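April, bench diary, cell 2

Spent the morning on the draft bench rules with Remedios. The Karnden checklist we inherited runs to 135 items and most of them concern floor-mounted arms behind a cage. Two small arms on one table need a shorter list. We have it down to 20 and I want it lower. Working through them in draft order.

Rule 1. Shared zone

The white sheet is the shared zone. Both arms may enter it, one at a time below wrist height. Props stay in the back row, left to right in the order given on the setup sheet: bottle, cardboard box, cup, tray. Marietjie wants positions taped. I would settle for a fixed order and a tolerance, as tape residue has fouled the table once already. A tool held by one gripper counts as part of that arm, so the reach limit has to include the handle. The Skodar controller does not know this and has to be told for each tool. 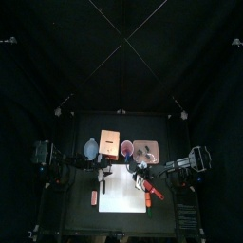

Rule 2. Loose cable

Cable on the sheet is a work item and gets logged as one. Cable on an arm is a service item and gets clipped. The old text used one word for both, and Cauã read it one way and Kagiso the other. With a black cable lying in a loop on the white sheet the distinction is easy enough, but on the black tabletop it is poor. Proposed wording: "No cable that is a work item may be placed off the sheet." Speed cap stays at 8 in the controller's units while either gripper is over a cable — Kagiso asked for more and did not get it. Also added a line on bottles: the log states whether the bottle is upright or on its side at the start of a run.
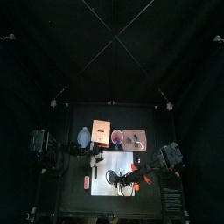

Rule 3. Clearance at rest

Longest argument of the day. Colette holds that a paused arm should be clear of every object by a set distance. I hold that the distance should be measured from the fingertips, open or closed as they happen to be, and recorded separately for left and right. A partly open gripper near the top of a box is a different case from a closed one well above the table. She agreed to the separate entries. Distance itself left blank until the Magagula test, 1000 cycles per arm. 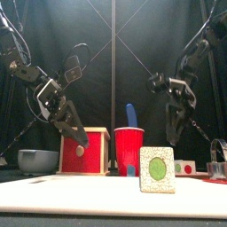 Both grippers above the props, left one lower, by the red box.

Left to do: rewrite rule 4 (who may clear a stop), send the draft to Skunport, ask Cauã for the wrist camera cable part number. Colette wants the word "should" removed throughout. Agreed, except in the notes.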